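The reuse shop at Elero keeps its sorting stock in ordinary bins. The coordinator, who has run the collection side for 18 years, prefers them gray and plain.

"You want a floor you can see things against," she said. "With a patterned tub you miss half of what's in it."

We met on 17 February 2022 to talk about mixed household items, the kind that end up in a kitchen drawer or the bottom of a car. Elero took in 3,071 bags of them last year. Most came through the drop-off point at Ukel, and 620 arrived in November alone.

She said the trouble with mixed items is that they belong to different streams. A drink can goes to metal. A toy, if it's sound, goes back on the shelf. Tape is harder.

"People throw out a roll with plenty left on it. We use it ourselves. I haven't bought masking tape in years."
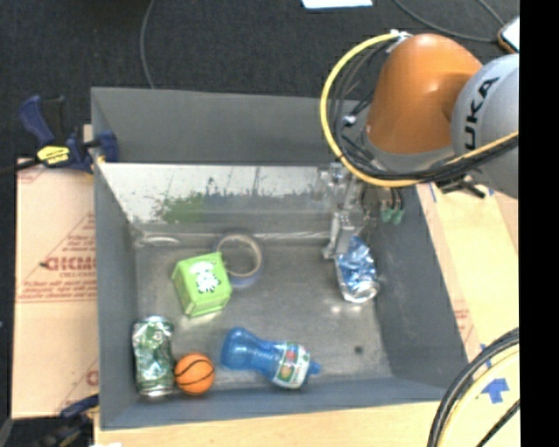 *Cans, a bottle, a roll of tape and a small toy basketball in a gray bin.*

I asked about the crushed cans. She doesn't mind them, though she knows other shops ask for them whole.

"Crushed is fine with us. It saves space in the sack. What I don't want is a can with something pushed inside it – a wrapper, a cigarette end. Then somebody has to pick it out."

Bottles get a quick look before anything else. Caps stay on, because the buyer at Solís takes them that way now. Labels stay on too. She used to have people peel them and stopped when she saw how long it took.

"One whole morning went on labels," she said. "We got through 47 bottles. That was the end of that."
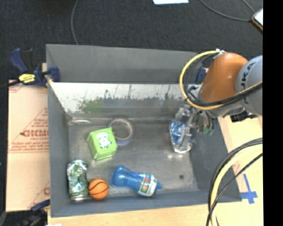

*The green cube with its cartoon face, near the roll of tape.*

Toys are the part she likes best. Small balls and blocks sell from a basket by the door, priced low enough for a child to pay with coins. Anything cracked or sticky is put aside, and the rest is wiped with soapy water.

"A block is a block. It doesn't need its box and it doesn't need the rest of the set."

Her advice for people sorting at home is short. Tip everything into one open box, take the metal out first, then the bottles, and look at what remains. She thinks most households could do it in the time it takes to boil a kettle.

The shop is moving its shelves to the Cullus building in the spring. The bins are going too.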